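Applies to the Roltimura two-arm bench kit with the standard finger set. If you have the single-arm kit, only the cable and table sections are any use to you.

# Setting up a two-handed job on the Roltimura bench kit

This guide covers the job we get asked about most: both arms working over a can and a piece of clear plastic sheet in the middle of the table. It is a fair test of the kit. The can is shiny, the sheet is hard to see, and the grippers have to come close together without touching each other.

You need the kit bolted down and powered, and Fevis installed on the control computer. Arif Sumampouw's bolting-down guide covers everything up to that point. Allow an afternoon the first time.

## What to have ready

- The two table boards that come with the kit
- An empty metal drinks can or food tin
- A piece of clear plastic sheet, a bit larger than your hand
- Cable ties or hook-and-loop straps
- Pencil and masking tape
- The 5 mm hex key from the lid of the kit box

## 1. Lay the boards

Put the rear board in first, then the front one. Slide the front board back until there is no open gap between the two. On our bench the rear board sits slightly higher than the front one, and this has not mattered for cans. It does matter if you plan to push flat things from front to back, as they catch on the join. In that case pack up the front board with card until the two are level.

Wipe both boards down. Small marks are fine. Grit is not, because it gets under the sheet and makes it slide.

If you can, stand the table against a plain wall. We tried the kit in front of shelves at our Leckie workshop and had far more missed grasps there.

## 2. Dress the cables

Each arm has a cable to the gripper, and it needs slack. Move the wrist by hand to both ends of its travel with the motors off, and look at the tightest point. There should still be a loop left in the cable there. Strap it to the lower part of the arm only. A strap above the elbow will pull.

The manual says to keep cables off the table entirely. We have not managed that with the arms held low, and a loop resting on the boards has done us no harm so far as long as it stays out of the space between the grippers.

## 3. Set the starting pose

In Fevis, open **Poses** and choose **Facing pair**. Run it at the lowest speed with a hand on the stop button.

The arms should come in from either side with the grippers facing each other across the table. Leave a clear gap between the fingertips. Start with the left gripper closed and the right one open, as the sample program expects this and will stop with error 266 if it finds both closed.

Stand the can behind the left fingertips, towards the wall, and lay the sheet in front of it.

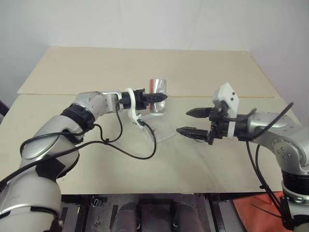 ## 4. Mark the can's place

Draw round the base of the can in pencil. Put a short strip of masking tape beside the circle, with an arrow pointing to the front of the table, so you can put the can back the same way round each time.

Do not bother marking the sheet. It never lies the same way twice, and a marked outline only tempts people to fuss with it.

## 5. Teach the approach

1. Switch the left arm to **Guide**.
2. Bring the left gripper in level until the fingers are in front of the can. Save the point.
3. Switch the left arm to **Hold** and the right arm to **Guide**.
4. Bring the right gripper down from above, tilted, so that its lower finger comes in beside the left fingers. Save the point.
5. Open the right fingers fully and save again as a separate point.
6. Play the points back at the lowest speed with the can taken away.

Put the can back only when you have had a clean run without it. Keep watching the elbows as well as the fingers. The right elbow swings further out than you would guess from the screen, and anything stored at that side of the table will be in its way.

Fevis saves up to 2000 points in one file. If you leave **Record continuously** ticked you will fill that up quickly, and it then overwrites from the beginning without a warning. Untick it.

## 6. Bring in the sheet

This is the slow part. Clear plastic gives the sensors very little to go on, and what they do pick up is mostly the light on its edges. A lamp off to one side helps. A lamp overhead makes it worse.

A sheet that lies dead flat is very hard for the fingers to get under. Bend it slightly before you put it down so that one edge stands up from the board, and aim for that edge.

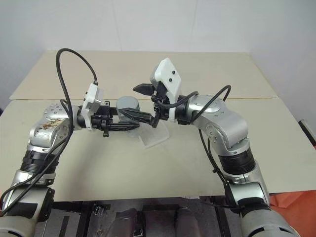 *Page last changed: 02/03/2022*

Set the grip force low to start with. The default is meant for solid parts and will crease thin plastic. Go up one step at a time until the sheet stops slipping, then leave it there – more force gains you nothing and wears the ridges on the fingertips.

With the grippers this close, turn on **Arm spacing** under **Safety**. It slows both arms when the fingers come near each other. It was added in the December release, so update Fevis if you cannot find it.

## If something goes wrong

**Error 266.** The grippers are not in the state the program wants. Open the right one from the menu and start again.

**The can gets knocked over.** The left arm is usually coming in too low. Raise the first saved point by a finger's width. If it still happens, put some dry rice in the can to weigh it down while you practise.

**The arms stop short of each other.** Arm spacing is set too wide. Six is the lowest setting we would use with the standard fingers.

**The sheet sticks to a fingertip.** Static, most often. Wipe the fingers and the board with a damp cloth and let them dry.

## Is the Florkurex finger set worth adding?

Tươi Võ ran this same job with the Florkurex soft fingers. They held the sheet better and needed less fiddling with the force setting. They were poorer on the can, where the softer tips tended to roll round the side. If you mainly handle film or bags, buy them. For mixed work, stay with the standard set and spend the time on step 6.

The soft fingers fit the same mount and go on with the same hex key. Choose the matching finger type in Fevis before you power the arms up again.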